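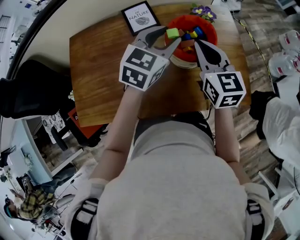 3. Sorting Task at the Table

Last updated 11 May 2019

3.1 Setup

The task used a wooden table with a wood-grain top. Colorful toy blocks were placed in an orange-red bowl, and the bowl was set on a white plate near the far edge. A small potted plant with purple pansy flowers stood beyond the bowl, and a framed leaf print with the word "NATURE" was propped to its left. Both objects stayed in place for every trial so that the reach distance to the bowl did not change between participants.

The block set was bought from Hondell. Colors include lime green, yellow, and two blues. Blocks with chipped corners were removed before testing.

3.2 Procedure

One trial consists of emptying the bowl one block at a time and then returning all blocks to it. The participant stands at the near side of the table. Timing starts at the first contact with a block and stops when the last block is back below the rim. A block that lands on the plate counts as a drop. A block that lands on the floor ends the trial.

Each participant completed 6 trials. With 18 participants this gave a planned total of 108. Times were entered in a Flarkel spreadsheet by Kęstutis Žukauskas and checked against the paper sheets at the end of each day.

3.3 Observations

Removal was faster than return in most trials. Blocks near the top of the pile were lifted easily, while those against the curved wall tended to slide toward the center and had to be approached a second time. Drops onto the plate were most common during return, when the pile had become uneven.

An earlier version of the task, tested in January, used the bowl without a plate. The bowl moved when its rim was touched, and those times were discarded.

3.4 Limitations

Only one bowl shape was tested. A shallow tray would probably reduce the sliding problem. The starting arrangement of the blocks was not controlled beyond a single shake of the bowl, and this adds variation to the first removal time. Section 4 gives the results by trial number.

Shares: 6 | Comments: 0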